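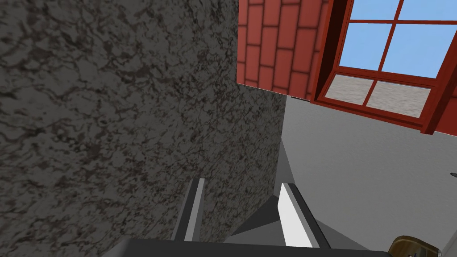 Call for participants: the Pirneck Kitchen Stories summer

Do you remember what your grandmother kept on her windowsill? Could you explain to a stranger how your family makes soup when there is almost nothing left in the pantry? Then we would love to meet you!

We are looking for 18 people to take part in Pirneck Kitchen Stories, an oral history project run by the Laur Reading Room. Over the month of July we will sit down with people who live or grew up in Pirneck and record them talking about food, home cooking and the kitchens they learned in. The recordings, with typed copies, will go into the Reading Room's local collection, where anyone can come in and listen.

This is our second round. The first one gave us 71 recordings, most of them quite short, and people still stop us on the street to add something they forgot to say (please keep doing that). We heard about bread baked for a whole block, a wedding cake that rode across town on a sled, and two sisters who have not agreed on a pickle recipe since they were girls. What we didn't get was enough time with each person. So this summer we want fewer people and longer talks - long enough to wander off the subject and come back again.

Who can take part

Anyone 18 or over who has lived in Pirneck or the Trisov side of the river at any point. You don't have to be a good cook. One of our favorite talks last time was with a man who had never made anything but toast and had strong feelings about it. We would especially like to hear from people over 65, from people who moved here from somewhere else and had to find new ways to make old dishes, and from anyone who cooked for a living in school cafeterias, diners, canteens or church halls.

You can come alone or bring a relative. Parents and grown children talking together is a real treat to record, and the arguments are welcome.
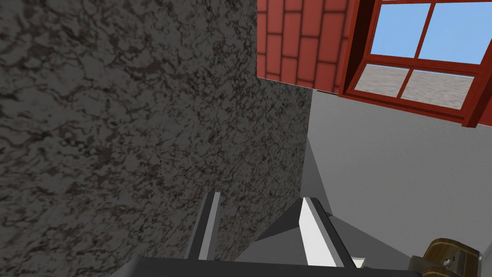 What you would be doing

You would meet with an interviewer twice in July, for up to two hours each time. The first meeting is a relaxed talk about your early years: who cooked, what you ate, where everyone sat, what you were not allowed to touch. For the second one we ask you to bring something along. It could be a recipe card, a dented pot, a photo, a shopping list, or a dish you have made that morning. We will take a picture of it and hand it right back.

Talks can be held at the Reading Room or in your own home, whichever you like better. If you prefer a language other than English, say so when you write and we will do our best to find an interviewer who speaks it.

Between the two meetings we'll send you the typed copy of your first talk. Read it, mark it up, cross out anything you don't want kept. Nothing goes into the collection until you have signed off on it, and you may use just your first name or no name at all.

What you get

Each participant receives $300, paid half after the first talk and half after the second. If two of you are recorded together, the payment is per person. You will also get a copy of your recordings to keep and share with your family, and a seat at the supper we hold at the end of the month. Everybody brings one dish from their story. Last time there were five kinds of potato salad and not a spoonful left!

Bus fare is covered, and we can arrange a ride if getting around is hard for you. The Reading Room has a ramp at the side door on Flira Street and a quiet room with soft chairs.

How to sign up

Write us a short note, half a page at most, telling us who you are, when you lived in the area and one food memory that has stuck with you. Spelling and grammar don't matter one bit. You can leave the note at the front desk in an envelope marked "Kitchen Stories" or mail it to the Laur Reading Room, Flira Street, Pirneck. If writing is a trouble, come by and tell it to whoever is at the desk, and they will take it down for you.

Notes will be read as they come in. We'll try to choose people from different parts of town and different kinds of households, and everyone who writes will hear back from us either way.

Questions go to Gediminas Koppel, project lead, who is at the Reading Room most afternoons and is very happy to talk about soup.

Posted 26 February 2019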